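Serving bowl

A serving bowl is a round, open dish used to bring food to the table and to hold it there during a meal. It is larger than a soup or cereal bowl and usually wider than it is deep. Most households own one or two, and many are also used for storage between meals.

Materials and color

Common materials are stoneware, porcelain, glass, wood, enameled steel and melamine. Stoneware is heavy and keeps food warm longer than thin metal. Melamine is light and hard to break, but it should not go in a microwave oven. Muted glazes such as sage, gray and cream are widely sold — they go with most plates. The Drulach pattern, made by the Teder pottery in Holtatberg, came in 4 sizes, the largest holding 998 milliliters.

Decoration is often placed on the inner wall just below the rim, where it stays visible when the bowl is partly full. Bands of short strokes or ridges may be carved, stamped or printed.

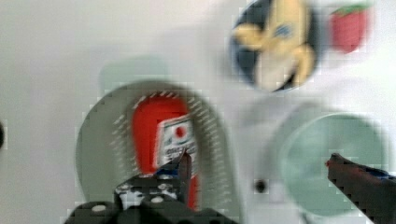 A gray-green bowl with a band of fine, light marks on its inner wall, holding a bright red object.

Other uses

Between meals, a serving bowl left on a table tends to collect small goods such as fruit, packets, keys and mail. Tall items can be stood upright in a deep bowl, though a heavy one may tip a light bowl if it leans on the rim.

Care

Glazed bowls can be washed by hand in warm water with mild soap. Wooden bowls should not be soaked. When bowls are stacked, a cloth or paper sheet between them protects the glaze from scratches.

See also: Mixing bowl, Salad bowl, Tureen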